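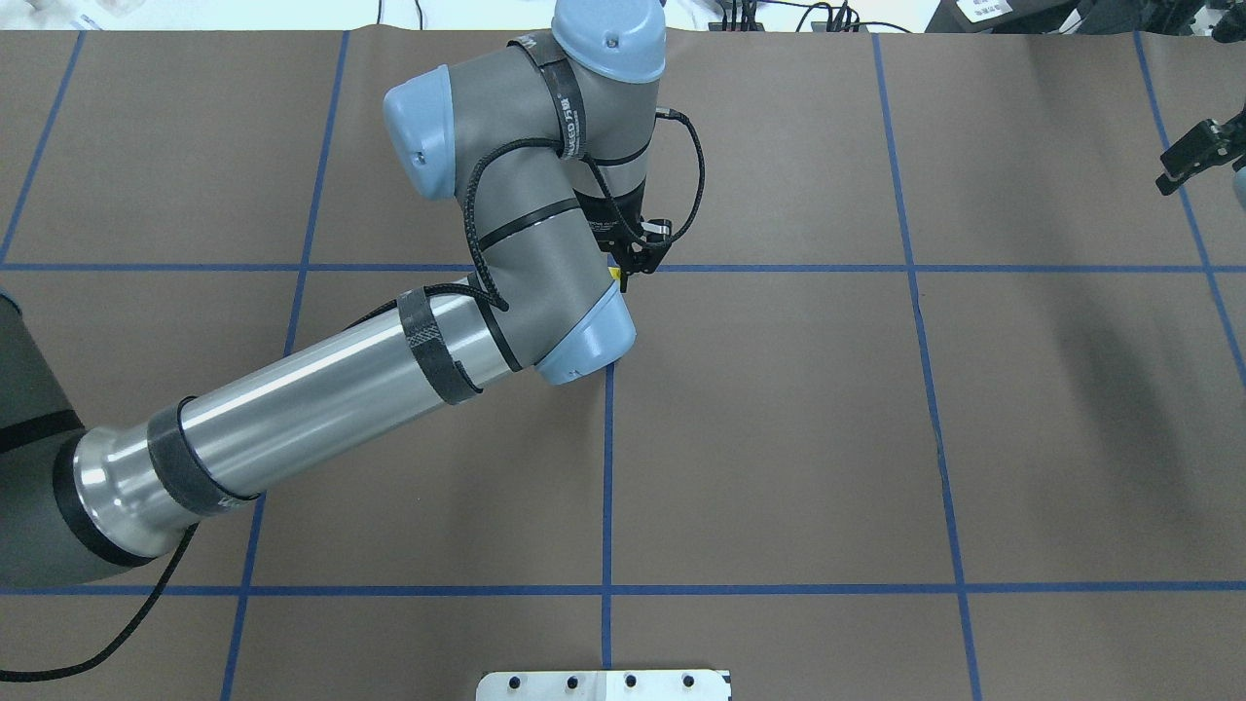
How long can masking tape stay on a table? Pull it within 8 days, sooner near a sunny window.

Workshop > Benches > Tape and glue

Stiltden Tips, October

Print | E-mail

Old glue comes off with a little cooking oil - leave it ten minutes, then wipe. Wash with dish soap after.

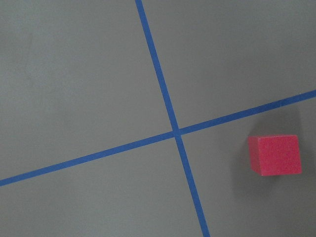

Blue tape strips crossing, with a red cube.

Sand leftover varnish drips with 400 grit, always with the grain. 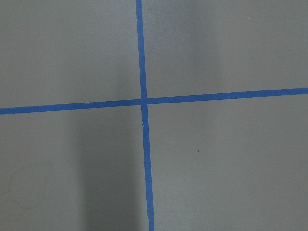
Page last changed: October, 8 a.m.

Store rolls flat in a closed bag, away from the heater.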